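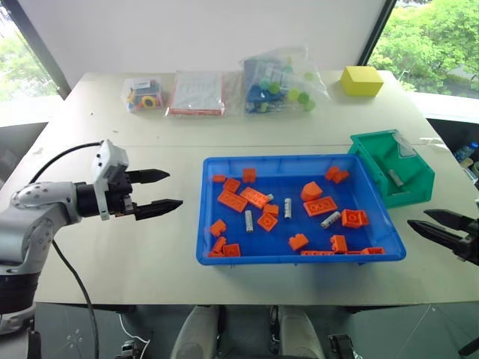 # Shared Notes for Small Teams: Project Report

Group members: Laimutė Vaher, Ott Petrauskas, Caroline Kimaro
Supervisor: Aivar Vanags

## Where the idea came from

Anyone who has written a lab report with two other people will know the feeling of opening a folder and finding three files with nearly the same name, all of them changed since yesterday. We had that feeling a lot last year, and when it came time to choose a project the three of us agreed quite quickly that we wanted to build something for it - a plain text editor that several people can type in together, running in the browser, with a history you can actually read afterward. We called it Plestlow, after the street where Ott lives, and the name stuck before we could think of a better one.

We know very well that editors like this already exist, and good ones too! Our aim was to learn how the thing works underneath, and to end up with something small enough that one person could read all the code in an afternoon.

## What we built

Plestlow has two parts. The server keeps the master copy of each document and a list of every change made to it. The browser page shows the text, sends out what you type and puts in what the others have typed. The two talk over a WebSocket connection, which stays open as long as the page does.

The hard part (and our supervisor did warn us about this in September, very kindly) is what happens when two people type in the same spot at the same moment. We read up on operational transformation first and wrote a version of it, which Caroline got working for inserting text. Deleting was another matter. If one person deleted a sentence while another was fixing a word inside it, we would sometimes get a stray half word left over, and sometimes the two screens would stop matching altogether.

After two weeks of that we switched to a CRDT, where every character gets its own ID and a deleted character is only marked as deleted. It takes up more memory, but the rules are much easier to reason about, and our tests stopped failing in ways we couldn't explain.

## Testing

Laimutė wrote a script that plays the part of several people typing at once. Each pretend typist inserts and deletes text at random places, drops its connection now and then, and comes back later with its changes saved up. At the end, the script compares every copy of the document, letter by letter.

| Setting | Value |
|---|---|
| Pretend typists | 8 |
| Changes per typist | 800 |
| Length of one run | 60 seconds |
| Runs completed | 136 |

All the copies matched at the end of every run in the final version. Earlier versions did a good deal worse, and the most stubborn bug came from reconnecting: the server sent the missed changes twice, and the page happily added them twice. We fixed it by giving each change a number and having the page skip any number it had already seen.

We also asked Mārtiņš Grīnberga and his study group to write their course notes in Plestlow. They liked the history view the most. They didn't like that the undo button took back whatever had been typed last by anybody, which led to some lively words across the library table, and we have since changed it so that undo only touches your own typing.

## What we left out

- Comments in the margin. We drew them up on paper and ran out of time.
- Bold, italics and headings. The page stores plain text only.
- Cleaning up deleted characters. A document that is edited for a long time will keep growing on the server, even if it looks short on the screen.
- Proper accounts. Anyone with the link can edit, so please don't keep anything private in it.

## How we shared the work

Caroline wrote most of the merging code, Ott did the server and the history view, and Laimutė did the browser page and the test script. We met twice a week and wrote this report in Plestlow itself, from the second draft on - the first draft was still in three files.

## Running it

Install Node.js, copy the project folder, and run `npm install` followed by `npm start`. The address of the page is printed in the terminal. Documents are saved in the `data` folder, one file each, and the test script is started with `npm run typists`.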